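4.2 Table layout

Our project at Wendmont looked at how much room a shared table needs when two people eat at it. We used a plain white table and a small set of dishes, with the orange plate as our starting point. All positions were measured from the near edge of the table.

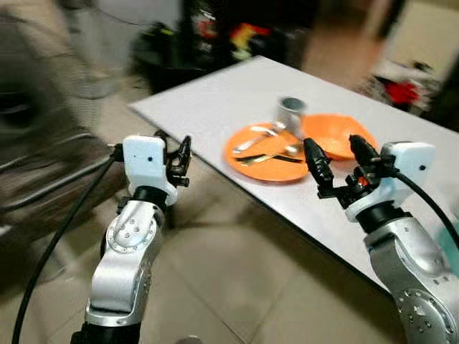
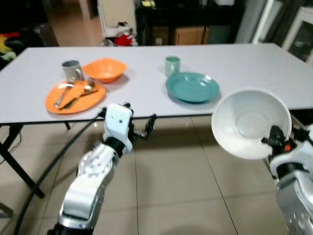
The first layout left 10 cm between the plates and felt cramped once both people sat down. In the second we moved the mugs behind the plates, and reaching for a drink became easier. We kept this for the July trials. Bowls were still a problem and are covered in 4.3.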